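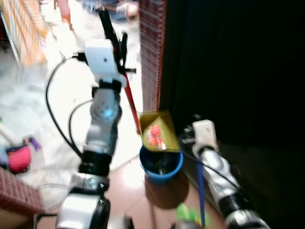
Shared Workshop Course: Building a Two-Arm Floor Robot
Handout 4: The sweeping task, from bench to tiled floor
Notes prepared by Nabila Ouali. Arm wiring and joint limits by Periklis Karras.

1. Scope

Handout 3 ended with both arms mounted, powered and answering to the leader handles. This handout covers the first task that uses both arms on one job: sweep small debris into a dustpan, lift the pan, empty it into a bucket. You will need the joint limit file from the April session. The older file lets the left elbow travel too far and should be deleted from the workshop laptop.

2. Division of work

The left arm holds the dustpan and the right arm holds the broom. Keep this assignment for the whole course, including for left-handed operators. Mixed assignments make the logs hard to compare, and the left wrist has the stiffer gear set.

The pan is a static load while sweeping and a moving load while lifting. The broom is the reverse of what most students expect: it weighs little, but its length multiplies any error at the wrist. A wrist error of one degree moves the end of a 100 cm stick by 1.7 cm.

3. Gripping a handle

Handles sold for human hands are tapered and smooth. The fingers will slide along the taper under load unless the grip is set on the widest straight part.

Close at low current until contact, then step up to holding current.
Do not hold at full current. The finger motors heat up and the driver cuts out.
Check for rotation by pressing on the lip of the pan by hand, power on, arm in hold mode.
If the handle turns, add one layer of rubber tape and repeat.

Valquíria Mendonça measured the holding current on our fingers at 171 mA for the pan. Use that as a starting value and record your own.

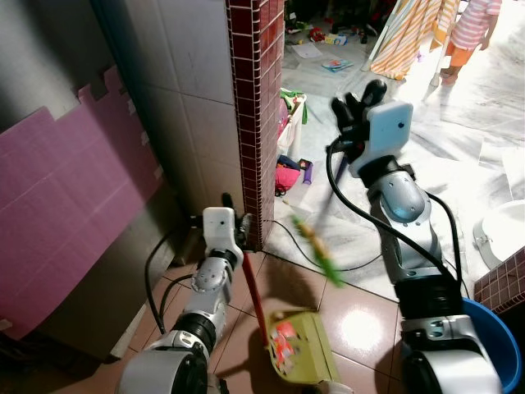 4. The sweep

Set the lip of the pan flat on the floor before the broom moves. Grout lines matter here – a lip resting on a raised edge leaves a gap, and fine debris goes under it. Bring the pan down slowly until the shoulder current drops, then stop.

Sweep strokes should be short and toward the pan. Long strokes bring the broom wrist close to its limit, where control is poor. Lift the bristles clear on the return stroke or they will drag material back out.

5. Lift and pour

Raise the pan level first and tilt it second. Combining the two motions saves a little time and spills often. Move the pan over the bucket, confirm that the lip is inside the rim, then rotate the wrist. Hold the broom arm still during the pour. Both arms share one supply, and a sudden move on one side produces a voltage dip that the other side will show as a twitch.

6. Cables

Each gripper cable needs a loop with enough slack for full wrist rotation. Too little slack pulls the connector – too much catches on the elbow. Run each joint through its range with power off and watch the loop before every session.

7. Logging

The shared folder, Lollitura, holds 1,459 recorded attempts to date. Name each file with your initials, the task and the attempt number. Keep failed attempts and mark them as failed. Alina Marinescu checks the folder and will return files with missing joint data.

8. Before the next session

Read the section on gravity compensation in the course reader. Bring your current readings for both grippers. Spare finger pads are in the drawer marked Barbu; sign for what you take.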